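Ladybugs on the Hulme Path: My Fall Survey Project

Introduction

So for my field project I picked ladybugs, mostly because I figured they would be easy to find and hard to mix up. The first part was true. The second part, wow, no. I spent most of my first afternoon on the Hulme path flipping back and forth between two pages of my field guide, trying to decide whether the beetle on my thumb was a seven-spotted lady beetle or a convergent one that had lost a few spots. (Convergent lady beetles can have anywhere from zero to thirteen spots, so counting spots doesn't get you far.)

What I wanted to find out was pretty basic. The Hulme path starts behind the parking lot at Prokville and runs along a drainage ditch to the old hayfield we all call Gurnum. One end is mowed lawn and ornamental shrubs, the other end is goldenrod up to your shoulders. I wanted to know if the multicolored Asian lady beetle, Harmonia axyridis, was more common at the mowed end, and whether any native species were hanging on at the weedy end. I started in September 2024 and kept going into October, until it got too cold for the beetles to be out on the plants much.

The beetles

The Asian lady beetle is the one that comes into people's houses in the fall. It's a bit bigger than most of the others, and the color is all over the place -- pale orange, deep red, lots of spots, no spots at all. The thing to look for is the black mark on the white part behind the head (the pronotum). In the lighter forms it usually looks like an M, or a W if you're looking from the front. Once I learned that, my sorting got a lot faster.

The seven-spotted one, Coccinella septempunctata, isn't native either. It has a mostly black pronotum with a white patch on each front corner, and seven spots, with one of them split across the middle where the wing covers meet. The spotted pink one, Coleomegilla maculata, is native and is my favorite of the bunch! It is longer and flatter, and it eats a lot of pollen along with aphids. The convergent lady beetle, Hippodamia convergens, is also native, and it gets its name from two short white lines on the pronotum that lean toward each other.

What I did

I laid out a line 100 meters long at each end of the path and walked it slowly, checking plants within arm's reach on both sides. At the weedy end I also used a beating sheet, meaning I held an old pillowcase under a stem and whacked the stem with a stick. Everything that fell off and looked like a ladybug went into a clear vial so I could look at the pronotum without chasing it. Then I let it go on the same plant. I didn't keep any or mark any, so I could easily have counted the same beetle on different visits, and I'll get to that below.

I went out after lunch when I could. My first try was in the early morning and the goldenrod was so soaked with dew that the pillowcase turned into a wet rag and everything stuck to it, including about a million aphids. Lesson learned. I wrote down the plant, the species, and whether there were aphids on the same stem. Larvae got their own column, and I only named them to species if I was sure. Asian lady beetle larvae are fairly easy with the orange stripe down each side and the little branched spines on the back. The others mostly went down as "larva, unknown."
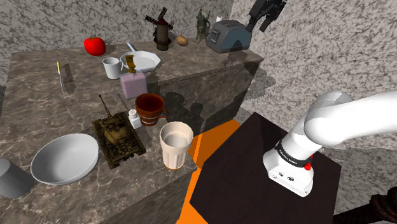 What I found

My total came to 116 adult beetles over the whole project. Of those, 70 were Asian lady beetles, so well over half. They were at both ends of the path, though, which messed up my nice simple prediction. At the Prokville end they were nearly all on one row of rose bushes that was covered in aphids. At the Gurnum end they were spread out through the goldenrod and on the young box elders by the ditch.

The rest were mostly seven-spotted and spotted pink ladies. The pink ones were only at the weedy end, and almost every one was on a flower head, which fits with the pollen eating. I found just 2 convergent lady beetles that I was completely sure of, both on the same patch of goldenrod. There were a couple more I argued with myself over and ended up writing down as "Hippodamia, maybe."

By October things had changed a lot. The goldenrod had gone to fluff, the aphids were mostly gone, and the beetles I did see were sitting on fence posts and on the sunny side of the Prarkeck shed, where the path bends. Those were all Asian lady beetles as far as I could tell. They like to gather on light-colored walls on warm fall days before they squeeze into cracks for the winter. I didn't add the shed beetles to my total, seeing as the shed wasn't on either line.

What I think it means

I don't think mowing was the main thing. It looks to me like aphids were the main thing, and the roses at Prokville just happened to have a ton of them. If those bushes had been sprayed or cut back, I might have gotten almost nothing at that end and written a totally different report. The spotted pink lady result seems more solid. There were hardly any flowers at the mowed end, so there wasn't much pollen for them.

The big problem is repeat counting. Without marking, my total is a count of sightings and not a count of separate beetles. The beating sheet is another problem, as I only used it at one end (nobody wants me hitting their rose bushes with a stick). Shaking plants turns up beetles that you'd miss by looking, so the weedy end got an unfair boost.

If I did this again

I would use the same method at both ends, even if that meant dropping the beating sheet. I'd start in June, when there are more larvae around and the native species might be easier to find. A dot of paint on the wing covers would take care of the recounting, and I read up on how to do it, but my hands shake and I didn't want to glue anybody's wings shut.

I'd also like to look at the box elders more carefully. I kept seeing pupae stuck to the upper sides of the leaves and only began writing them down toward the end -- by then a lot of them were empty.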